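Three evenings with a stuck bathroom

The task for November was meant to be the easy one. Pick the soap things out of a bathroom sink, in simulation, where no real plumbing can be harmed. I gave the project a name, Gronduter, which in hindsight was more planning than the job itself got.

By Friday I had 236 episodes logged and a success rate I was too proud to look at closely. When I did look, the score had been climbing because the arm had learned to wait out the clock. Any time the planner got near the basin it stopped dead with a contact fault, and my scoring code (mine, written by me, after dinner) filed a fault under "no collision, well done".

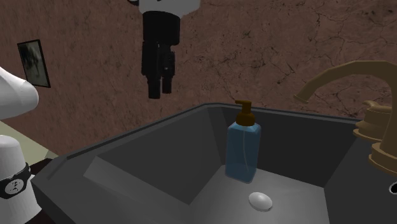
Gripper over the sink, bottle and soap still in the basin.

The fault number was 1869, and the Irnel planner's manual describes it as "unexpected contact". Fair enough, except that it kept turning up with clear air on every side of the fingers. I blamed the gripper settings first, then the Skimach physics build, then my own character. I reinstalled everything in that order.

What finally gave it away was drawing the collision shapes. The sink mesh has a lovely deep bowl. Its collision shape had a lid. Somewhere in the import the whole basin had been wrapped up like a parcel, so to the planner the sink was a solid block with taps on. The bottle had been loaded first and was standing inside a lump of rock, quite content.

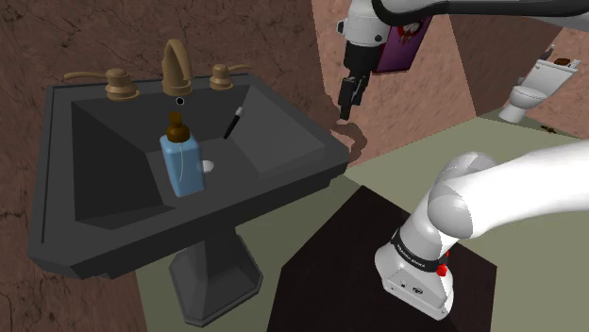
Would a real arm have been safe with the same mistake?
Safer than my score suggested, because it would have stopped early, but I wouldn't stand next to one that counts its own faults as wins.

The opposite error is the one that bothers me. Had the shape been too small, the planner would have driven the fingers straight into the rim at full speed and been just as pleased with itself. I now run every new scene slowly for the first 2 episodes, and a contact fault ends the run with a zero.

I also made myself go through the wrist camera views, which I had been skipping on the grounds that they are mostly fingers and grey.
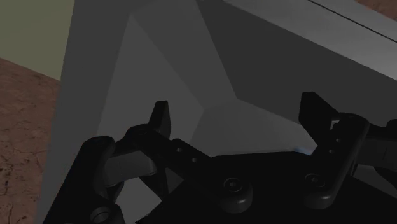

What I changed

The sink is now split into separate convex pieces, one for each sloping wall, plus the floor and the rim. It took 3 attempts, the second of which left a gap you could have posted a towel through. I borrowed the splitting settings from the Awasthi scene pack and made them a bit finer.

The old results are in a folder called "no". The new ones are much worse, and I have started a fresh log for them.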